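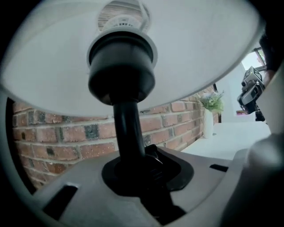 The call came at four in the morning, which in Drurnus is when all the calls come. I was asleep with my shoes on. Laiba Mengal was on the other end, and she didn't say hello.

"They've closed the bridge," she said. "Ours or theirs, I can't tell yet. Get in here."

I should explain about the bridge. It crosses the Magsi, a brown, sulky river you could throw a shoe over in December, and it's the only road between us and Trorer. We've had two wars over it. My grandfather fought in one of them and my mother taught geography through the other, with a map she had to keep correcting in pencil. By the time I joined the ministry the whole business had settled down into something like a bad marriage. We sent them notes and they sent us notes back. My job, mostly, was to work out how rude the notes were.

So I went in. The ministry is a dreadful building at any hour, but before dawn it smells of floor polish and yesterday's rice, and the lift makes a noise like somebody clearing their throat. Laiba was at my desk, in my chair, eating my biscuits.

"Ours," she said. "General Bugti did it. He's put lorries across our end and he's got 400 men sitting in the fields behind."

"On whose say-so?"

She gave me a look and took another biscuit.

Arsalan Bugti had been telling anyone who'd stand still that Trorer was about to move. He'd been saying it all through the autumn, at dinners, at funerals, once at a school prize-giving. He had a source, he said. Well, I knew the source, as did everyone on our corridor - he sold tyres, and he'd been wrong about everything except tyres. But the minister was abroad, the deputy was in hospital with his gallbladder, and that left Farzana Ansari, who had been permanent secretary for longer than I'd been able to shave and who now came down the corridor in a raincoat over what I'm fairly sure was a nightdress.

"Tanveer," she said to me. "You know the woman over there. What's her name, Dogar."

I did know Nusrat Dogar. We'd sat across a table from each other for most of a wet spring, arguing about fishing rights, and at the end of it she'd given me a jar of pickled limes and told me my grammar was a disgrace. I hadn't rung her since. You didn't just ring people in Trorer. There was a form.

"There's a form," I said.

"Ring her," said Farzana.

It took ages. The line clicked and hummed and then there was a man who wanted to know my rank, and after him a woman who wanted to know my rank, and then at last that dry little voice I remembered.

"Mr Afridi. Are you invading us?"

"No," I said. "I don't think so. Are you invading us?"

"We were going to ask you about the lorries."

"They're a bit of a misunderstanding."

"It is a large misunderstanding. I can see it from my cousin's roof." I heard her put her hand over the phone and say something sharp to someone. "I have a colonel here who would like to shoot at it. I've told him he must have breakfast first. He is a slow eater, but he isn't that slow."

I wrote BREAKFAST on the pad and turned it round. Farzana read it, buttoned her raincoat right up to the neck and went off to telephone the general herself, from the minister's own office, with the door open. I won't put down what she said. Laiba stopped chewing to listen.

"Mr Afridi?" said the voice in my ear. "Are you still there?"

"Still here."

"Did you ever eat the limes?"

I hadn't. They'd been at the back of a cupboard all that time, behind the lentils. I told her they were delicious, and she said I was a terrible liar, and neither of us hung up. We were talking about her sister's wedding when Laiba came back from the window and said the first lorry had started its engine.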